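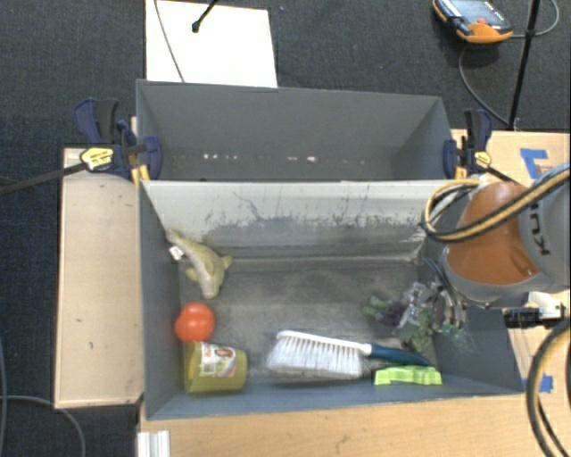
Gray bin, two compartments, plush dolphin in the front one.

**1/** Notes on fabric care labels, from sorting donated soft goods at the Remville depot. Fiber content and washing instructions are separate pieces of information, and a lot of tags carry only the first.

**2/** "Surface wash only" usually concerns the filling. Polyester fiberfill tolerates a machine cycle. Foam crumb, cardboard stiffeners and plastic pellets in thin inner bags often do not.

**3/** From February we logged labels on 2940 items. 114 had a tag with no readable print left. Another 73 had a tag cut off at the seam, leaving a stub.

**4/** Faded print depends mostly on the tag material. Printed satin loses ink with abrasion. Woven labels keep the text until the threads go. Coated nylon cracks along the fold first, so read it before flattening it.

**5/** For blank tags we use the mildest routine: cold water, mesh bag, low spin, air dry. Items with a battery box or a sound unit skip the washer and get wiped by hand.

**6/** Drying takes longer than washing. A thick body can feel dry outside and still hold water in the core. Weigh it before the wash and again after drying. If the second figure is higher, it goes back on the rack.

**7/** We tried 2 label databases, Nistura and Wibisono. Nistura has better search by registration number. Wibisono handles partial text. Neither lists filling density.

**8/** The log sheet template is in the Kironbridge shared folder, updated 2026-06-04. Column F is now "tag material". Older sheets have "notes" there, so check before merging.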